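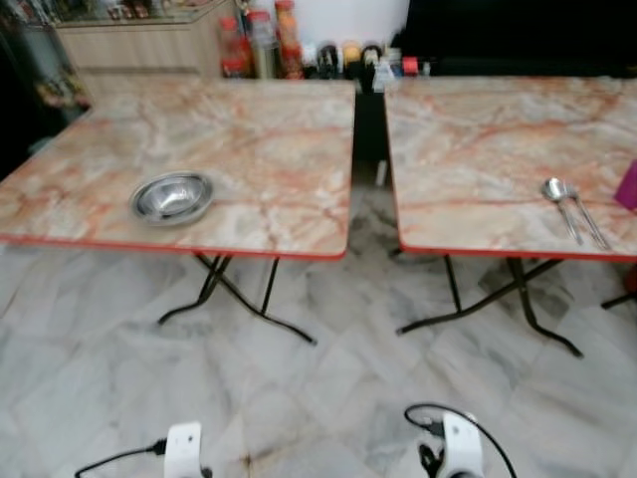
2021-02-27

Dining setup, folding tables. Working notes, X. Alvarado to check.

Kept the two square tables side by side with the narrow gap. Pushing them together was tried last week and the red edge trim rubs. Tops are the marble print, so no cloth for now.

Layout for today:

- left table: round steel bowl, toward the front
- right table: one spoon, one fork, set on the diagonal, spoon to the left

Legs are the black folding kind on both. Left one rocks a little if you lean on the back corner. Xóchitl thinks it is the floor tile and wants to try the table 80 cm further over before anybody touches the feet. Fine by me, March is early enough.

Floor still has the gray smudges under and behind the tables. Vostholm cleaner did nothing on the test tile. Will try the Zepeda powder, 500 g tub, on the shelf by the sink. Do not use it on the tabletops.

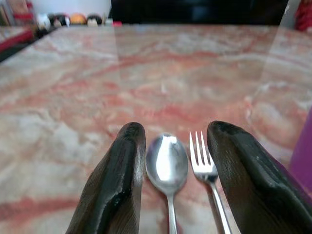 Do the spoon and fork have to come from the same set?
Any steel pair will do, as long as the two are close in length.

The Jovley catalog has spares. Price for the full box was 1,979 and we need only 2 of each, so I asked Estside whether they sell loose pieces. No answer yet.

Cutlery gets hand washed and dried with the cotton towel, then goes back in the drawer, handles toward you. Bowl goes upside down on the rack.

To do: sweep the gap between the tables, write the tile result in here, ask Xóchitl for the long level.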